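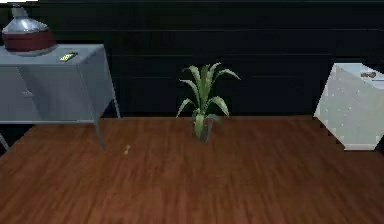
Acclimating solid wood flooring means letting the boards reach the moisture content they will hold in service before any of them are fastened. Most gapping and cupping complaints trace back to a skipped or shortened acclimation period. The species and finish make less difference than people expect. A polished reddish-brown floor set against a nearly black wall, with a light gray side table on it, will show a gap sooner than a pale matte floor will, but the movement in the wood follows the same rules. The steps below apply to solid strip and plank over a wood subfloor. Engineered flooring and glue-down work over concrete are covered on separate pages.

What you need

Pin-type moisture meter with species correction
Thermometer and hygrometer, or a combined unit
Spacer sticks, 3/4 inch square, dry
Pencil and painter's tape
Moisture log (a sheet of paper is fine)

Step 1. Bring the building to living conditions

Close the windows and run the heating or cooling as it will be run when the house is occupied. Hold the room at 70 degrees F and 50 percent relative humidity if the system can manage it. If it can't, use whatever the occupants will live with through most of the year. Paint, plaster and tile work must be finished and dry first. A room that has just been plastered gives off water for weeks.

Place the hygrometer at board height, away from registers and exterior doors. Read it morning and evening and write both numbers down.

Step 2. Test the subfloor

Take readings across the whole room, including the corners and along any exterior wall. Push the pins to the same depth each time. Write each value on the subfloor in pencil next to the test point. Average the readings, then look at the high ones separately. One wet corner disappears in an average and it will still lift the floor.

Plywood and OSB need different correction settings. The Skostberg meters ship set to Douglas fir, so change the setting before the first reading.

Step 3. Unpack and stack

Open every carton. Boards left in shrink wrap don't acclimate. Cross-stack them in the room where they will be installed, with spacer sticks between layers and a gap between the stack and the wall. Do not stack in a garage or basement.

Step 4. Measure the boards

Mark a set of test boards with tape, drawn from different cartons, and read the same boards each day. For strip under 3 inches wide, the flooring should be within 4 percentage points of the subfloor. For plank 3 inches and wider, hold it to 2 points.

In the Irnaven house, the planks came in at 6 percent over a subfloor at 11. The room had been at 77 percent humidity with the system off. Running the air conditioning brought the subfloor down to 8, and installation went ahead at that point.

Step 5. Decide when to start

Go by the readings. A fixed number of days on the carton label is a minimum at best. When the test boards give the same value for 3 days in a row and the difference is within the limit in Step 4, begin laying.

Keep the log. The Wivstead mill asks for it with any warranty claim, and a claim sent without one comes back.

Revised in October: added plank limits to Step 4.
Đỗ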